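Umzug mit 58 Kartons

Nima Mousavi hat seinen Laden für gebrauchte Noten und Musikbücher im März in eine neue Straße verlegt. Die alten Räume in der Metgate-Passage waren ihm zu teuer geworden, die neuen liegen 2 Kilometer weiter östlich und haben ein Schaufenster weniger. »Ich habe lange gerechnet«, sagt er. »Am Ende war es eine Frage der Miete und sonst nichts.«

Der Bestand umfasste beim letzten Zählen 1.532 Hefte und Bücher, überwiegend Klavier und Kammermusik. Mousavi packte alles selbst ein, abends nach Ladenschluss. Den Anfang machte er mit den Klavierauszügen, weil sie am schwersten sind und in kleine Kartons müssen. »Beim ersten Versuch habe ich einen großen genommen. Den konnte ich nicht vom Boden heben.«

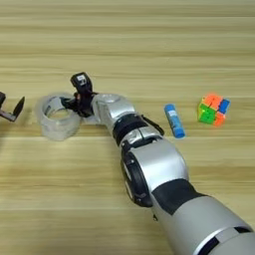
Insgesamt kamen 58 Kartons zusammen. Beschriftet wurden sie nach Komponisten, was sich beim Auspacken als unpraktisch erwies. Die Regale im neuen Laden sind nach Besetzung geordnet, und so lag Brahms auf dem Boden verteilt, bis die Streichquartette von den Liedern getrennt waren. Heute würde er zuerst die Regale aufzeichnen und danach packen.

Den Transport übernahm die Spedition Clostix mit einem einzigen Wagen. Die Fahrt dauerte kaum länger als das Einparken. Beschädigt wurde ein Stapel Orgelnoten, der in einer offenen Kiste stand — »mein Fehler«, sagt Mousavi, er habe sie im Regen auf dem Gehweg stehen lassen. Die Umschläge sind wellig, verkauft werden die Hefte nun zum halben Preis.
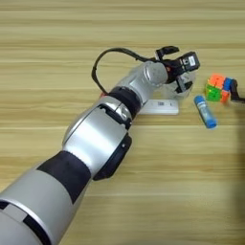 Schwieriger als der Umzug selbst war der Papierkram. Der Telefonanschluss kam erst nach etwa 8 Wochen, bis dahin nahm Mousavi Bestellungen über sein privates Handy an. Einige Stammkunden standen vor der alten Tür, obwohl dort ein Zettel hing. »Die Schrift war zu klein. Ich habe dann einen zweiten geschrieben, mit dickem Filzstift.«

Nebenan liegt das Café Daneshvar, auf der anderen Seite eine Änderungsschneiderei. Aus dem Café kommen inzwischen Leute herüber, die eigentlich keine Noten suchen. Manche nehmen ein Liederbuch mit, die meisten fragen nach Postkarten. Mousavi überlegt, ob er welche anbieten soll. Einen Ständer hätte er noch, er steht im Keller hinter den leeren Kartons.

Die Kartons will er vorerst behalten. Der Mietvertrag läuft zwar länger als der alte, doch wegwerfen mag er sie nicht. Geöffnet ist der Laden jetzt auch über Mittag, am Vormittag bleibt er geschlossen. Dann fährt Mousavi zu Haushaltsauflösungen und sieht Notenschränke durch. Zuletzt hat er eine Sammlung mit Cellosonaten übernommen, die noch sortiert werden muss.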